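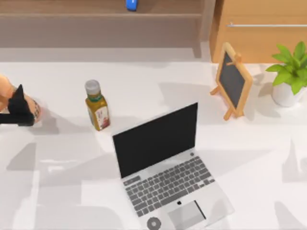

Clearing a table in simulation: laptop, glass bottle, small chalkboard, potted plant, and the gripper at work on the left.

About Homex

Homex is a small company which tests household robots. We do not build them and we do not sell them. People who think of buying or renting such a machine come to us with one question: can it do the chores yet? Our work is to give them a fair answer, with the tests behind it.

The short answer in July 2025 is "some of them, slowly". A machine can pick up a bottle from a table and put it on a shelf, if the table is not too crowded. Closing a laptop is harder than it sounds. The lid is thin, and the robot must push it gently without moving the whole computer. A plant in a pot is harder again, as the leaves hide the place where one should hold it.

How we work

Every chore is first tried in simulation. Our list, called Disari, has 209 chores at present, from wiping a worktop to sorting bolts in trays for small workshops. Each chore is run 400 times with the objects in different positions, and the light is changed too, so that strong shadows fall over the table in some of the runs. Only after this do we try the chore in our test flat, with real cups and real crumbs.

We write down what went wrong in plain words. "Dropped it" and "took hold of the wrong object" are both results for us, and we publish them together with the good runs. A maker may read our report before it comes out and correct mistakes of fact, but may not ask us to remove a chore.

What we do not test

We do not test anything with hot oil, sharp knives or care of children. We have been asked many times. Ironing was added in May and the results are still poor for every machine we tried.

Who we are

We are 13 people. Half of us come from engineering and the other half from hotels, cleaning firms and repair shops, and it is this second half who decide when a chore counts as done. Song, our scoring programme, keeps the record of all runs. Skilance is our short course for shop owners who want to judge a machine on their own floor before they sign for it.

Visits to the test flat are possible on weekday mornings. Please write to us first through the contact form, and tell us which chore you are interested in.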